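Teleoperated demos for taking a drive out of a PC: policy stops just before the pull

Clostitz_lab_bench
Hello all. I am teaching our arm to take apart old desktop computers, one step at a time, with demonstrations by remote control. The step that makes me trouble is the hard disk. I have 8 long demonstrations in which I open the latch, grip the caddy and pull it out. When I train on these, the arm goes to the cage quite well, it closes the fingers, and then it stays there and trembles. Sometimes it pulls after a long wait, sometimes never. In my demonstrations the pull always works. I use the Trarnent controller with default settings and record at 10 frames per second. Must I collect more, or is something wrong with how I show the task? I would prefer not to do 2,000 of them.

momier_user
Get more data. Eight is nothing. Also check the gripper force.

onuoha_workshop
I had the same trembling, and for me the reason was in my own hands. When I control the arm from a distance, I close the fingers, then I stop and look at the monitor to be sure the grip is good, and only after that I pull. This pause can be two or three seconds. For the policy these are many frames which look all the same, and in nearly all of them the correct action is "do nothing". So it learns very well to do nothing.

Please play your recordings and watch only the part between grip and pull. If you see such a pause, you can cut the still frames out before training, but keep a few of them, so the fingers have time to close. Better is to record again and pull with one calm movement. I practise the step without recording until I do not need to stop any more.

Second point, show also the mistakes. Let the fingers slip on purpose, open, go back a little and grip again. If all demonstrations are perfect, the arm has never seen how to come back from a bad grip. I would make one such recording for every 2 clean ones.

Third, look at where your cables are. If a loop lies over the front of the cage, you move around it without thinking, and in the next computer it lies in another place. I change the position of the case a little each time, and I push the cables to different sides.

My own setup, with the drive in the gripper:

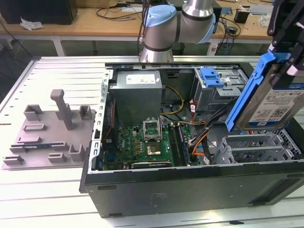
Drive and blue caddy in the fingers, case lying on its side.

Do not end the recording at this moment. Continue until the drive is put down and the fingers are open — otherwise the arm does not know what to do with it and holds it in the air.

Clostitz_lab_bench
Thank you, it was the pause. In one recording I waited over 8 seconds! I will cut these parts and record some slips this evening.

Related
Remote control feels slow when two cameras are connected
Hand guiding or joystick for removing screws?
Trarnent controller: recording stops after the first grip
How to label failed demonstrations
Gripper fingers leave marks on plastic parts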